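Course: Building a two-arm table robot in a shared workshop
Handout for session 3: From the mounted arms to the first sorting task
Oria workshop, text of 14/03/2020

Before you start
You should have both arms fixed at the back of the table and the emergency stop within reach of your hand. If one of the arms still moves when you push on the tabletop, go back to handout 2 and tighten the clamps again. Do not continue with a loose base, all the numbers you will write down today depend on it.

Names we use
Left and right are always said from the side of the robot. The robot "looks" at you from the back of the table, so its right arm is on your left when you stand at the front. In the first course we mixed this up many times, and one evening Tinus was teaching the wrong arm for a full hour. Please put a piece of tape with R and L on each base.

1. Zero position
Switch on the controller and wait until both arms have finished their self-check. Move each joint by hand to its mark, then save the position under the name "zero". Do this three times and compare the values. If one joint differs by more than one degree, the mark was read badly or the brake is slipping. Write the values in the log sheet, also the bad ones.

2. Cables
The cable to the gripper must be long enough for the wrist to turn fully in both directions. Turn the wrist slowly by hand and watch the loop. It should open and close without pulling at the plug. A cable tie too near to the joint is the most common mistake in our workshop – we have replaced two gripper cables already for this reason.

3. Table height
The fingers should stop 3 mm over the tabletop at the lowest point. Lower than this, they scratch the surface. Higher, they slide over a thin object and close on air. Measure at the four corners and in the middle, with the metal ruler and not with the eye. Our table hangs a little in the middle and we correct it in the software, see the file "table_map" on the workshop computer.

4. Speed
For all of today the speed stays at 30 percent. When you want to go faster, ask the person who is responsible for the evening. With two arms there is one more danger that you do not have with one arm: they can hit each other. In the program there is a shared zone in the middle of the table, and only one arm may enter it at a time. The other must wait outside until the zone is free. Test this first with nothing on the table.

5. The sorting task
We use foam letters and plates. Foam is good for beginners, it gives way a little when the fingers close too strongly, and it makes no damage when it falls. A flat letter is also more difficult than a cube, so you learn something about the angle of the fingers. A letter which lies turned or mirrored should be taken as it lies, do not straighten it by hand.

The rule is simple. Each arm takes the letters on its own side and puts them on the plate of its side. The third plate, at the front, is for letters where the program is not sure about the color. Begin with one letter, later use more.
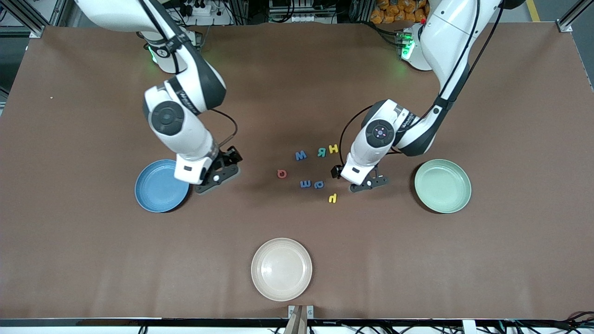
Amparo Condori wrote to us after trying this task that the third plate is a mistake for a first session. In her group the students sent every difficult letter there and were content, and the threshold for the color was never improved. She would take the third plate away until session 5 and let the program fail openly.

We discussed this with Quispe and we keep the plate, but we add a limit: when more than two letters in one run go to the third plate, the run counts as failed. Please write also which colors they were.

6. What to write in the log
Number of the run, speed, number of letters at the start, which letters were dropped and by which arm. If the gripper closed on air, write the place on the table. In the July course we found one bad spot only by this column.

Homework
Do 11 runs with the same start arrangement, and then change only the opening of the fingers. Bring both log sheets to the next session. The key for room 619 is with Zurka.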